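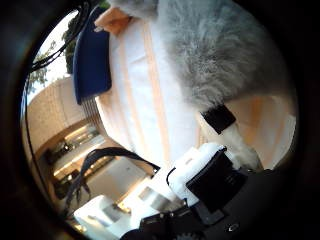 Gray and white fur, black band, striped fabric.

**Ticket 300 – Stock list drops items after sync**
Opened by: Nest Craddock, Kondville store
Status: closed

**Problem**
The stock list on the Kondville computer shows fewer items than the one at Molmont. Both stores use Probert on the same account. After the morning sync, 39 items are missing at Kondville. No error message, and the sync screen says "Complete."

**Tried before opening the ticket**
- Restarted the computer and the router
- Logged out of Probert and back in
- Ran the sync again by hand, same result

**Support, 9:20 a.m.**
Please check that the clock and time zone match on both computers. Also send the name of any category where items are missing. Don't delete the local list yet – there may be edits on it that never reached the server.

**Nest, 10:05 a.m.**
Clocks match. All the missing items are under Soft Goods. Hardware and Paper are fine. I can find the missing ones if I search by item number, but they don't show in the list and they don't print.

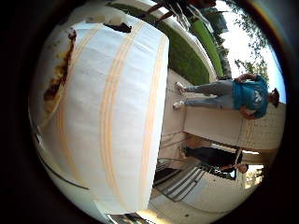
White roll with orange stripes, brown stain on the side.

**Support, 11:40 a.m.**
If search finds them, the records are there and the list view is hiding them. Go to View > Filters and look for a saved filter called Nundberg. It came in with the June update and gets turned on for some older accounts. It hides any item with no shelf code.

**Nest, 1:15 p.m.**
Filter was on. Turned it off and 31 items came back. The other 8 are still missing.

**Support, 2:30 p.m.**
Those are probably marked as archived. Tick "Show archived," select them, choose Restore, then sync both stores, Kondville first.

**Nest, 3:10 p.m.**
Restored all 8 and ran the sync at both stores. Lists match now. The filter turned itself back on after the first restart, so I deleted it. It stayed off after 2 more restarts. OK to close.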